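Two graspers and a lot of promises

Posted Oct 22, 2019

I have now read the Jollier brochure four times and I still can't find the word "slip" in it. There's plenty on feel, plenty on precision, a whole page on the handle. Slip is what decides whether you get a knot tied or spend your afternoon swearing at a needle, so you'd think it would get a line.

Some background for anyone who came from the camera post. Viola Farina has let me have bench time on the arms at Pondale, on the understanding that I write down what I find and keep my hands off the calibration. I went in to compare two jaw inserts, the standard ones and the Jollier set, which cost 317 more per pair and are supposed to hold a curved needle without it rolling. I was doubtful before I started. I should say so, because doubtful people find what they're looking for just as easily as keen ones.

The test was dull. Pick up the needle, pass it through, pull, tie, let go, start again. I did it on the closed-up red lines first and then wherever there was space left. Rafail Margaritis logged the drops, 204 passes with the standard inserts and 204 with the Jollier, swapping over at lunch so that I wasn't always tired on the same pair.

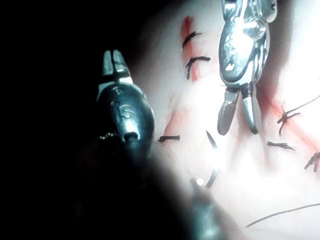 Silver grasper with its jaws apart, black stitches on the red lines behind it.

The crosshatching on the jaw is what everybody points at. Fine, it's a nice bit of machining. But texture only helps if the two jaws meet evenly along their length, and mine didn't always seem to. Grab the needle near the tip and it sits well enough. Grab it further back and it wants to turn. The brochure shows only the first kind of grab, funnily enough.

And the drops? The Jollier set did better in the morning and slightly worse after lunch. Yevhen Palamarchuk looked at Rafail's sheet and said that was me, not the jaws, and he may well be right. I don't think you can get a difference out of those numbers that you'd want to spend money on. A cleverer person with more patience might.

The thread was another matter. I'd expected rough jaws to fray it, and I went looking for damage with a loupe afterwards. I found a few fuzzy tails, but I'd cut those badly myself, so I'm not going to pin them on anyone. Carmela Rizzi thinks monofilament would show marks sooner. Possibly. I had none with me.

The thing I'd really change is the view. With one instrument close to the lens it goes soft and dark and eats a corner of the picture, and then you're guessing where the needle is being held. I lost more time to that than to either pair of inserts. Nobody sells you a fix for it at 317 a pair, and moving the camera back just makes the knots too small to judge.

Adelmo Benedetti has asked me to try the Odine controller next, which he swears by. He also swore by the last one. I've got it booked for January, same pad, same needles, and Rafail has agreed to do the sheet again if I bring lunch.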